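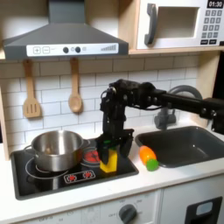
Re: Finger pads on the small arm, stock vs. molded

From: Nithin Kamath
To: manipulation list
Date: August 27, 2024

Usha,

Answers below your text. The picture at the top is the toy kitchen setup, with the black arm holding the yellow block over the cooktop.

Usha Subramaniam wrote:
> We are about to order fingers for our second arm and I would like
> to settle on one kind before we do. Did you finish the comparison
> between the stock fingers and the Tondberg molded pads? Malathi
> said the molded ones were slower to let go.

Finished last week. We ran 200 grasps with each set, same arm, same Vonent controller, same starting poses. The task was to pick up the block, carry it over the cooktop, and put it down next to the pot. Stock fingers dropped the block 11 times. The molded pads dropped it 6 times. I would not read much into that difference. Most of the stock drops came in one stretch, and I found a loose screw on the left finger afterward. I have not rerun that stretch.

Malathi is right about the release. The molded pads are tacky when new and the block tends to hang on one side when the gripper opens. If you open slowly it tips over. Opening fast and then backing straight up fixes most of it. Dusting the pads also works but it wears off by the afternoon.

> Also, does the grip force setting carry over from one set to the
> other, or do you have to tune it again?

You have to tune it again. The molded pads are thicker, so the closed position changes and the controller thinks it has hit something early. Run the homing routine with the pads on, then lower the current limit. If you skip the homing step the gripper stops short and you will spend a morning looking for a fault in the wiring, as I did.

> Last thing. Are you still using the Raltum wrist camera, and does
> it see past the fingers?

Not for these runs. Saranya has it on the other bench. When we had it mounted, the molded pads blocked more of the view than the stock fingers did, mainly when the wrist was pointing straight down. A short bracket that moves the camera back would probably help. Kamala has a drawing for one, ask her for part 2157.

For your order I would get the stock fingers and one set of pads. The pads are worth having for the pot handles, where the stock fingers slide. For blocks and other flat-sided pieces I don't see a reason to pay for them. I have not tried either set on the carrot enough times to give you a number. It is rounder and it rolls if the first contact is off center.

The logs are in the shared folder under the finger test directory. The file names give the finger set first and then the run number. I plan to repeat the stock runs in October with the screw tightened, and will post the count here.

Nithin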